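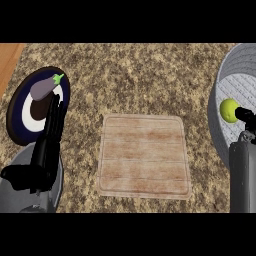

May a member library keep a borrowed cookbook past the regular due date if a reader has asked for it again?
A member library may renew the loan once, for 20 days, provided that no other branch has placed a hold on the title.

To: Interlibrary Lending List
From: Silvia Gajdoš, Lending Office, Remham Regional Library Network
Date: 2022-05-01
Subject: Re: Renewals and holds on the cookery collection

Dear colleagues,

The question and answer at the head of this message will replace the current entry in the lending guide. The Lending Office received several requests for a clear statement on renewals after the spring mailing, and the message from the Beren branch is quoted in full so that all members may see the points raised.

Hsiu-ying Ko (Beren branch) wrote:

> Dear Silvia,
>
> Our branch has had steady demand for the vegetable cookery titles held at Cheung, and we are unsure how the renewal rule should be read. The printed guide states that a loan may be extended "at the discretion of the lending branch." The online form, however, grants a renewal as soon as the borrowing branch asks for one. Last month a reader was told by our desk that she could keep a book, and the following morning we received a recall notice for the same copy.
>
> We would also like to know who pays the late charge in such a case. The reader acted on what we told her, and we do not believe the charge should be passed on to her.
>
> Finally, could the office confirm whether the large-format titles are covered by the same rule? Two of them arrived with slips marked "No renewal," and two others from the same shelf did not.
>
> With regards,
> Hsiu-ying Ko

I will respond to these points in turn.

On the first point, the online form is correct and the printed guide is out of date. A renewal is granted by the system when no hold exists, and the lending branch does not need to approve it. Once granted, a renewal stands until its new due date. The recall notice sent to Beren was issued in error. The hold had been placed after the renewal and should have waited. Chak-lun Au has corrected the setting that allowed recalls to go out during a renewal period.

On the second point, no charge will be made to the reader. Where a branch gives a reader a due date at the desk, that date will be honored, and any charge that arises between branches will be settled by this office. Branches holding open charges of this kind should send the loan number to Chak-lun Au, who will clear them from the account.

On the third point, large-format titles follow the same rule as all other books in the cookery collection. The "No renewal" slips belong to an older arrangement under which 40 titles were kept on short loan for the evening classes at Stida. That arrangement has ended. Please remove the slips when the books pass through your branch. They need not be returned to us.

Members are also reminded of the limit on the total number of items on loan. A branch may have up to 300 items from the network at one time, and renewed items count toward that figure. Wing-yan Hsiao reports that 13 branches were over the limit when the last statement was drawn up. Those branches have been written to separately and may continue to renew existing loans, but new requests will be held until the total comes down.

The revised lending guide will be printed in August. Until then, please place a copy of this message with the guide at each service desk. Corrections to branch addresses and delivery days should reach Chia-hao Fang before the text goes to the printer. Changes received later will appear in the online version only.

Replies to this message go to the whole list. Questions about a particular reader or loan should be sent to the Lending Office directly.

Sincerely,

Silvia Gajdoš
Lending Office
Remham Regional Library Network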